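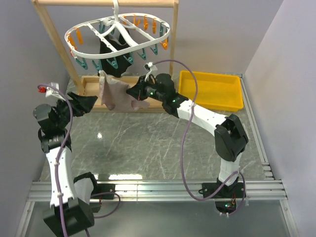 2023-01-15
Kiran Jaiswal

Spent the morning on the cloth-hanging cell again. The Dunent guide says to service the cables every 300 hours. I'd like to know who picked 300.

The purple cable on the right arm goes through a clip on top of the gripper, arcs way up, then loops down to the base. Left one runs up the link and over the wrist. I check both for rub marks at every shift change. Takes 3 minutes.

Jitendra Vashisht says longer loops fix everything. Maybe. A longer loop is also a longer thing to snag on a clothespin.

Green lights on the gripper mean it has power. They don't mean it's calibrated, and I've stopped reading them that way.

Log says 469 cycles since I last tightened the base bolts on the front rail. Doing them again tonight, whatever the guide says. Ask me in March if it helped.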